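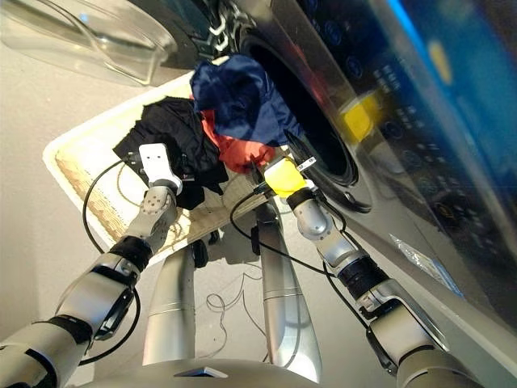 Kaner sells loose leaf tea and a few herbal infusions, and we started it mostly because we had stopped believing what was printed on the packets. Most labels promise calm, or energy, or skin like a child's. We would like to see the evidence. If you buy a washing machine you can swing open the glass door, look into the drum and press the buttons before you hand over any money. With tea you usually get a sealed pouch and a paragraph about mist on a mountainside.

We don't do the mist. Each tea we list has the season it was picked, the month it reached us and a plain note on how it tasted when we brewed it. If we thought it was dull, we didn't buy it. If we thought it was good but too dear for what it is, we say so on the page and let you decide.

The range is small: 11 teas at present, plus two infusions, one mint and one lemon verbena. We are sometimes asked why there is no "detox" blend. We have never been told, by anyone trying to sell us one, which toxins it removes or where they go. The same goes for slimming teas. Drink our green tea if you like green tea.

Our black teas come through Abbasi, a family importer we have used from the beginning. They send samples before each order and put up with our sending a good many back. The greens and whites we buy in smaller lots, and they do run out. When one has gone we take it off the list until the next picking — we won't swap in something similar under the old name, which is commoner in this trade than you might think.

The shop and packing room are in Ivport, two streets up from the harbour. You can come in and taste anything that is open. We weigh and pack to order in 100 g and 250 g bags, with a tin if you want one, though a clean jar in a dark cupboard does the job just as well and costs you nothing.

A word on "rare" and "hand-selected". Somebody's hand is involved in picking a great deal of tea, so we don't charge extra for the phrase. As for rare, the smallest lot we have sold was 600 bags and it took us until the following November to shift them. Make of that what you will.

You may have seen our Zorton blend in cafés along the coast. It is a strong breakfast tea, made from two black teas, and it is meant to be drunk with milk. It has won no awards, as we have not entered it for any. Entry fees seemed a poor use of the money.

Wholesale prices are on request. Orders placed before noon go out the same working day.

Page last changed 9 October 2018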